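Robot Handling in Server Rooms: Frequently Asked Questions

Who do these rules apply to?

Anyone who plans, tests or runs robot work on racks at the Pikberg and Bucur sites. Contractors follow the same rules as staff. Work done only by hand is covered in the general site handbook.

Do I need to simulate a job before I run it?

Yes. Every new task has to pass in simulation first, using the room model for the site. Changing the gripper, the base position or the rack type makes it a new task. Moving the start time does not.

What counts as a pass?

A task passes when it completes 500 simulated runs with no contact outside the work area. If one run fails, fix the cause and start the count again. Runs may not be picked out or averaged.

What should the room model include?

Everything the arm could reach or hit, plus anything that limits where a person can stand. That means neighboring cabinets, doors, handles, cooling units and the table if there is one. Status lights are optional unless the task reads them.
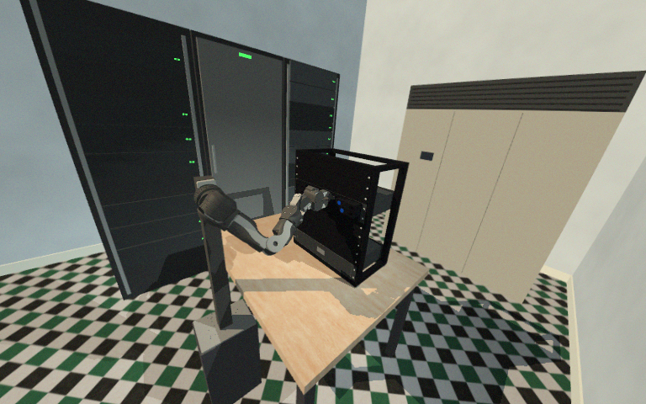
Models go out of date. Check the base position and the rack position against the real room before each new job, and send corrections to the Wornorari model library so the next team gets them.

How fast can the arm move near a rack?

Use the slow setting whenever the gripper is within 9 inches of a rack opening. Full speed is allowed only in open space, with no one inside the marked zone.

How many people have to be present?

2 for the first live run – one at the stop button and one watching the rack. After that, one trained operator is enough.

The simulation passed but the live run stopped. Can I just restart it?

No. Save the log, note where the arm stopped, and file Form 334 with Urnano before trying again. Most reports are answered the same working day.

How long do we keep logs?

Until the March review that follows the job. Logs tied to a stop or a damaged part are kept for good.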